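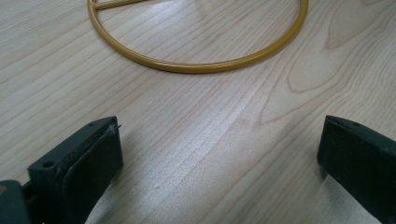 Questions we hear at the table workshop

Motstead has been making and finishing light wood tabletops for a good many years now, and in that time the same questions have come through the door, down the phone and into the inbox again and again. We love answering them (we can talk about wood until the coffee goes cold, and often do), but it seemed a kindness to put the answers where you can find them at ten at night, when you've just noticed a mark and are feeling sick about it. If you don't see your question, write to us anyway.

Last looked over: 2023-10-09

Why does the grain on my table run straight in one place and loop around in another?

It's all in how the saw or the knife met the log. Where the cut goes across the growth rings fairly squarely, you get long, fine, close lines. Where it skims along the side of them, the rings open out into arches and ovals, one inside another, and people in the trade call that cathedral grain because the arches look like church windows. Plenty of pieces show both. One customer asked us for a replacement top because she thought the loops were a fault, and we talked her into living with them for a month first. She kept it, and she now sits at that end of the table.

Can I choose where the loops go?

Within reason, yes, and please do tell us early! If you have your heart set on the arches being at the window end, or in the middle, or nowhere near your favorite chair, say so when you order and we'll lay the pieces out and send you a picture before anything is glued. After gluing there is very little we can do except sympathize.

My table has a pale, shiny streak that comes and goes. Is the finish wearing off?

Almost always it's glare. A lightly glossy finish will throw back a window or a ceiling lamp as a whitish patch that hides the grain under it, and it can look quite alarming if you catch it from the wrong chair. Move your head, or walk to the other side. If the patch moves with you, it's light. If it stays exactly where it was, run your fingertips over it. A worn spot feels a little dry and draggy compared with the wood beside it, and then you should get in touch with us.

Can I put metal things straight down on the wood?

Trivets, wire fruit stands, plant hoops, candle rings — we get asked about all of them, and the short answer is yes, with some care. Coated metal is a good deal friendlier than bare metal, and a smooth round rod is friendlier than anything with a cut end. On a top like the one here, where a glossy yellow ring is sitting right on the pale grain, the thing to think about is the underside of the ring. Turn yours over and feel along the rod, and pay special attention to any spot where a bar meets the rim, as a join can leave a little bump that you'd never see from above. If it's smooth all the way, set it down gently and lift it when you want to move it. Dragging is what makes the scratches.

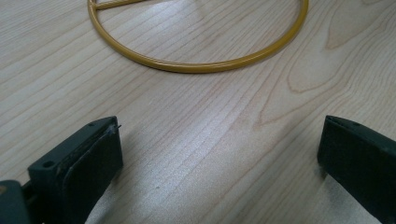 What about bare iron or steel?

Please put something under it. Iron and damp together can leave a gray or nearly black stain on some woods, and it goes deep. A slice of cork, a scrap of felt, or an old cotton napkin folded over will do. Painted or coated metal is fine for as long as the coating is whole, so have a look at it now and again, even on a favorite piece. With a yellow ring like the one on our pale top, a chip in the color ought to be easy enough to spot, but dark coatings are sneaky and want checking in good light.

How do I clean it day to day?

A soft cloth, wrung out well in plain warm water, and then a dry one straight after. Follow the long lines of the grain when you wipe. For greasy fingers, add a drop of mild dish soap to the water and go over it again with clean water afterward. We'd ask you to stay away from scouring pads, bleach and anything that promises to make wood "like new" in one wipe. We have sanded off a lot of those promises.

Will the color change?

It will, a little. Light woods tend to warm up as they age, and a creamy beige top with a bit of pink in it may go more honey-colored over the years. Most of that happens early on. The one thing to do in the first few months is shift your bowls and runners about, so you don't end up with a pale circle where the fruit always sat. If you already have a pale circle, leave the spot uncovered and give it time before you decide to do anything drastic.

There's a scratch. What now?

First, breathe. Very fine scratches in the finish can often be softened with a dab of the care oil we send out with each table, rubbed in along the grain with a lint-free cloth and wiped off again. Try it on the underside first, please. Ours is called Lynch and comes in a 135 ml bottle, and most households take a long while to get to the bottom of it. If your fingernail catches in the scratch, it has gone further than oil can help with. Send us a photo with the light coming from the side.

Do you refinish tables that you didn't make?

Yes, gladly, provided the wood is thick enough to stand it. A veneered top has only a thin layer of the good wood and can't be sanded hard, so we always look at the edge before we say yes. Looking is free at either of our 2 shops, Gredach and Brustham. The Gredach shop has the easier parking, and Brustham has the bigger bench, so for long tables we'd send you to Brustham.

When are you busiest?

November, by a mile. Everybody looks at the dining table at once and remembers that the family is coming. If you want a top refinished before the holidays, it needs to be with us before the month begins, and even then do call ahead. Small repairs can usually be squeezed in.

Can I have a sample of the wood?

You can. We've mailed out over 1000 of them, so there's no need to feel you're putting us to any trouble. Ask for sample 3958 if you like the pale one with the soft gloss. Put it where the table will stand and look at it in the morning and again with the lamps on. Samples are yours to keep, and they make decent coasters.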